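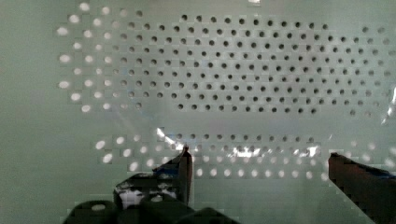 Cahier Cleltum, octobre : trempe des parements perforés, reprise des essais

Objet : absorption en champ diffus, montage Mirna, plénum variable. Suite des mesures de Tianyou Yin.

9 h 20. Étalonnage du microphone, dérive négligeable. Salle vide mesurée en premier, deux positions de source. Le temps de réverbération à 125 Hz reste instable, écarter cette bande.

Perforation en quinconce, trous ronds. Plénum de 20 mm : pic d'absorption à 1 610 Hz, étroit. Plénum de 35 mm avec voile Bodin collé au dos : pic à 1 019 Hz, nettement plus large. Le sens de variation est conforme au modèle de Helmholtz, mais la seconde configuration change deux paramètres à la fois. Refaire 35 mm sans voile avant de conclure quoi que ce soit sur l'effet du voile.

Correction de longueur de col : Tianyou prend la formule du trou isolé. Pour un réseau serré, il faut l'interaction entre trous (Fok). Je reprends le tableur, colonne F.

11 h 40. Fuite sur le joint périphérique du caisson, côté porte. Repris au mastic. Les deux séries du matin sont à considérer comme douteuses sous 400 Hz.

Le lot Brultska n'est pas mesuré. Diamètre à contrôler au calibre sur plusieurs trous avant montage, la laque peut réduire la section.

À corriger : dans le titre, lire « tenue » et non « trempe ».

Reste à faire : 35 mm sans voile, puis 20 mm avec voile, même journée si l'hygrométrie ne bouge pas.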